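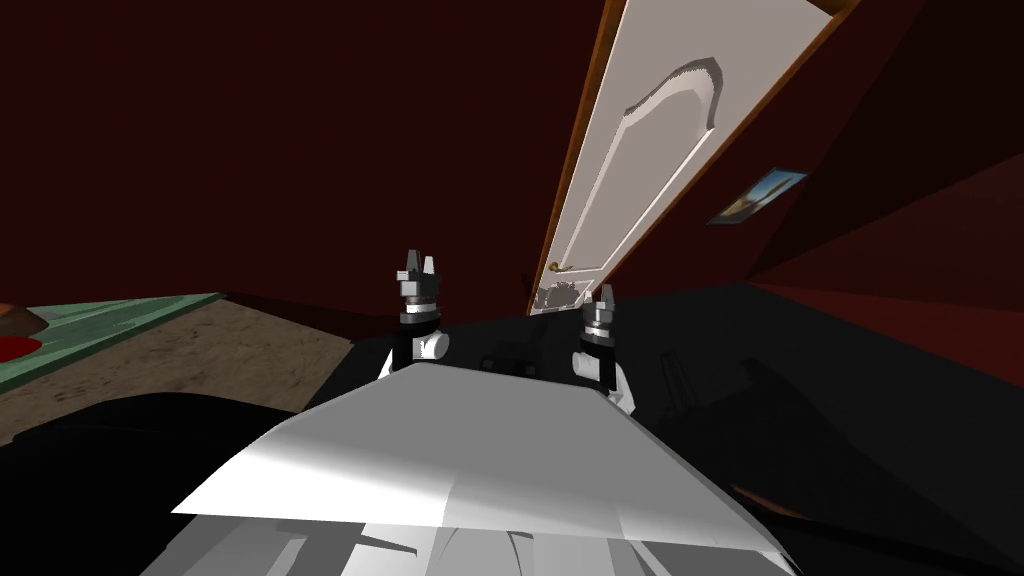

Perla Robles
Founder and test lead, Drirkutcombe

Hi, I'm Perla, and I run Drirkutcombe with four other people who also care far too much about how a robot holds a mug. We try out grippers, arms, cameras and controllers for companies that are about to buy some and would like to know what they're getting into. We do a lot of it in simulation first (two-finger grippers on both arms, a room with a carpet and a door, that sort of thing) and then we do it again with real hardware on the bench.

I started the business in March, after six years of picking hardware for a packaging company. I had a spreadsheet of every gripper I'd ever tested, with my notes on each one, and people kept asking me to send it to them. Eventually it hit 422 rows and Margareta told me I should be charging for it. She was right, so now she works here!

Margareta Ursu looks after everything with fingers. Parallel jaws, soft fingers, suction, the odd three-finger hand that a customer swears by. Her standard run is 200 picks per gripper on the same box of household stuff, and she writes down every drop and what kind of drop it was. A slip is a different problem from a bad approach, and she will tell you all about it if you call on a slow afternoon.

Kilian Oberholzer does arms and controllers. He came to us from elevator repair and still has very firm feelings about emergency stops. If your arm shakes at the end of a long reach, he's the one who'll find out whether it's the tuning, the mount or the table.

Ecaterina Chiriac builds our simulated rooms and does the camera comparisons. She likes to put the camera where the robot would really have it, so you get the body shell and the wrists in view and you find out early how much they block. She also tips the view over on purpose in some runs, and puts dark things on dark surfaces, which is mean but useful. Plenty of cameras look great in a bright lab and then lose a black box on a black table.

Theerawat Nilsuwan writes the reports. I used to write them, and customers used to phone me to ask what they meant. They phone less now.

How it works: you tell us what you want picked up, moved, opened or plugged in. We choose up to seven setups to compare, or you choose them, or we argue about it for a bit. Simulation takes almost 6 days for a normal job. After that the best couple of setups go on the bench, and you're welcome to come and watch. You get the report, all the logs and the videos, including the embarrassing ones.

We don't sell hardware and we don't take a cut from anyone who does. If two grippers come out the same we'll say so and tell you to buy the cheaper one. We've also told people to stick with the one they already had, more than once.

A couple of the bigger jobs have names. Atmont was a side-by-side of wrist cameras and head cameras for opening doors. Medrano is the one we're on now, two arms sharing one controller against two arms with one each, and Kilian has moved his desk next to it.

Page last updated September 2019. I keep meaning to add a proper team page.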